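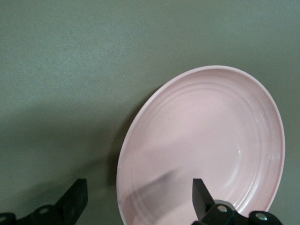

A day out at the Clomero pottery

I had been meaning to go to the Clomero open day for years, and every spring something got in the way — a cold, a christening, the year the car wouldn't start. This April I booked the train early so that I couldn't wriggle out of it, and Yoon-hee Song came with me, with a flask of barley tea and a bag of clementines that lasted us the whole journey.

The pottery is at the top of a lane that is a good deal steeper than the leaflet lets on. It's a fifteen-minute walk from the station if you are brisk, and we are not, so we stopped twice to admire somebody's magnolia and once to let a tractor by. By the time we reached the gate it was nearly eleven and there was already a queue for the tea tent, which we joined at once, on the principle that you look at things better with a scone inside you.

Into the clay store

Tours go off in groups of 15 and you are given a slip of coloured paper at the gate to tell you which one is yours. Ours was led by Fredy Marulanda, and I can't imagine a better guide. He began in the clay store, a long, low building that smells like a cellar after rain, and he let everyone put a hand into the bin of soft clay that had been left open for us. I had thought clay was just clay! There's one they use for bowls and plates, another for the big garden pots, and a gritty one that feels like wet biscuit and is kept for the hand-built pieces. They buy in most of it now, though Fredy showed us the old pit through the back window, which has a pond in it and a family of moorhens.

After that came the mixing room, where it was too loud to hear very much, and then the part I had been looking forward to, the throwing room. Milagros Huaranga was at the wheel and made a jug while we watched. She talked the whole way through about her mother's cooking and never once seemed to look down. Then she pulled the spout with one wet finger, cut the jug off with a wire and squashed it flat, and a little boy at the front let out such a wail that she made him another and gave him the lump to hold.

Plates, she said, are harder than they look. People think a jug must be the clever thing, but a plate wants to warp, and it will wait until the last firing to do it. Rings around the inside of one, like the grooves on the pink plate, leave you even less room for a wobble, because the eye goes straight to them.

The kilns

There are two kilns in daily use and a third, the old brick bottle kiln, that has been cold since before the present owners came. You can go inside it, in ones and twos, and look up at the circle of sky. I stayed in there longer than was polite. The walls are glazed from all those years of firing, brown and green and quite shiny in places, as if somebody had poured treacle down them. It has 179 iron bolts in the bands around the outside, which I know only because there is a painted board telling you so, and because Yoon-hee read it aloud to me.

The electric kilns are far less romantic, being big grey cupboards, but I learnt more from them. Pots go in twice. The first firing turns them hard and chalky, and then they are dipped in glaze, which looks nothing like its final colour (the pink goes on as a sort of dirty cream), and they go in again. The whole business of packing the shelves is done by hand, with little clay props between the layers, and if one pot touches another they come out joined for life. There was a shelf of these by the door, two mugs locked together like dancers, a bowl with half a saucer stuck to its side. I would have bought one, but they aren't for sale. I did ask.

In a full month they send out 3000 pieces, a lot of them to hotels and cafes, and Fredy told us that the cafe trade keeps the place going while the garden pots are what the potters like to make.

Lunch, and the colour room

We ate our sandwiches on the wall by the pond and then had another cup of tea, having seen a coffee cake go past. The afternoon was for wandering. You could paint a tile for a small charge, and I did, a hen, though the lady next to me took it for a teapot. You could also sit in on a talk in the colour room, which was the surprise of the day for me, being all about why some colours sell in some towns and not in others. Dark blue does well by the sea. Yellow is loved by everybody in the shop and then left on the shelf. Pink had gone quite out of favour and then came back, first in the cafes and then at home, and they now mix two of them, a pale one and one they call brick.

The talk got rather lively when it came to whether you can mix colours on a table, or whether a set ought to match. I grew up with a matching set that was only brought out for visitors, and I have been against them ever since. 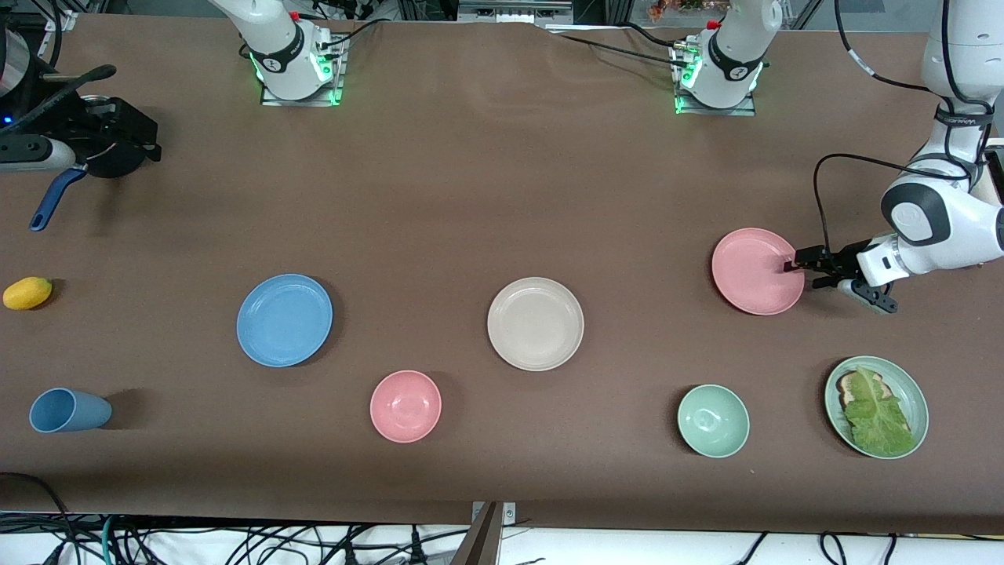

Maribel Cusi took the other side, and told the room that she had laid her table with one colour for her whole married life and had never been sorry, as it was the food that ought to be bright. A set you can add to a piece at a time was, she said, the best present anyone had given her. There was quite a bit of nodding at this, I have to admit, and I went a little quiet.

The seconds shop

I have left the shop until now because we did, and that was a mistake. By three o'clock the good seconds had gone. Go there first, before the scones even, and leave your bag behind the counter, where they will look after it with a numbered ticket (mine was 161). There were still plenty of egg cups and some lovely deep bowls with the tiniest of pinholes in the glaze, and I came away with two of those, a butter dish without its lid and a garden pot that I then had to carry down the lane. Yoon-hee bought nothing at all, said she had no room in the cupboard, and went back for a milk jug while I was paying.

Some practical notes, for anyone thinking of going next year. Wear shoes you don't mind getting dusty, as the clay gets everywhere. The tour has one flight of steps, but you can skip that bit and meet your group on the other side of the yard. Dogs are welcome outside. The tea tent takes cards and the tile painting doesn't. Your tile is fired later on and posted to you, and mine hasn't come yet, so I can't report on the hen.

The last train with a sensible connection goes at ten past five. We caught it with the pot between us on the seat, and shared the last clementine.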